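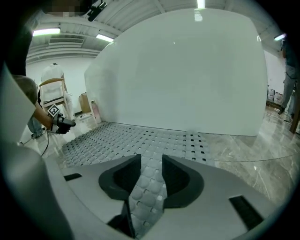 4.2 Floor covering and partition

Slips and stumbles in shared work halls are usually recorded by cause, and the place where one surface gives way to another is seldom noted separately. We wanted to look at that place in particular. The test area in the Weltuldale hall was therefore laid out so that anyone going round the partition had to step from mat to bare floor close to the turn. Figure 3 shows the straight far edge of the mat, with the white curved panel standing where mat and floor meet. The mat has a regular grid of raised bumps with small holes between them, a pattern sold for halls where grit is carried in on shoes. We chose a light grey one on purpose. An earlier trial in April had used a dark mat, and the people taking part said they watched the edge because it stood out so plainly. With a pale mat we expected them to look at it less.

The partition was supplied by Gristari and was not altered for the study. It is tall enough that a person of ordinary height cannot see over it, so the view of the room is limited to what lies on either side. Its corners are rounded and its face bulges outwards. Cartwright had found in her own hall that people cut the corner more tightly round a curved partition than round a square one, and we kept the curve for that reason. The surface is glossy and gives back a faint upright streak from the ceiling lights (see Figure 3). Three participants mentioned the streak when asked what they had noticed, but none of them said that it had bothered them.

Lighting was left as we found it. The hall has fluorescent fittings on a white ribbed ceiling with open beams, and daylight was shut out during the sessions. Light levels were measured at floor height on both sides of the mat edge before each session, and a session was put off if the two readings differed by more than a tenth. This happened twice, both times after a tube had failed and been changed. The ventilation was kept running throughout. Dunstan suggested switching it off to make footfalls easier to hear on the recordings, but the hall became stuffy within the hour and the idea was dropped.

4.3 Procedure

There were 49 participants, all of whom worked on the site or had done so in the previous year. Each was asked to carry an empty tray from a table on one side of the partition to a table on the other, go back for the next tray, and carry on until told to stop. They were told that we were interested in how long the job took. The real purpose was explained afterwards. People wore the shoes they had come in, and we wrote down the type of sole.

The walks gave 772 crossings of the mat edge. Snorradóttir and Rakena each watched all the recordings separately and marked every crossing as clean, scuffed or broken. A scuff was any contact between the toe and the edge that did not change the next step. A broken step was one that was visibly shortened, lengthened or put down sideways. Where the two disagreed, Ó Dubhghaill watched the recording and her mark was used.

4.4 Results for the mat edge

Of the crossings, 179 were marked as scuffed. Broken steps were rare, and most of them came from people going from the floor on to the mat. Going the other way, the foot tends to drop slightly past the edge, and the toe has little to catch on. Scuffs were more common in the first few walks and then became fewer, although they never stopped altogether. Soft soles scuffed more often than hard ones. We had not expected this and did not balance the groups for it, so the difference should be treated with care.

Participants who kept close to the partition met the edge at a slant. Their scuffs were mostly on the inner foot. Those who took a wider path met it squarely and scuffed less, but they also took longer, and several said they had felt they were wasting time. When asked about the mat itself, most people described it as comfortable to stand on. A few disliked the feel of the bumps through thin soles. Only one remembered where the mat ended.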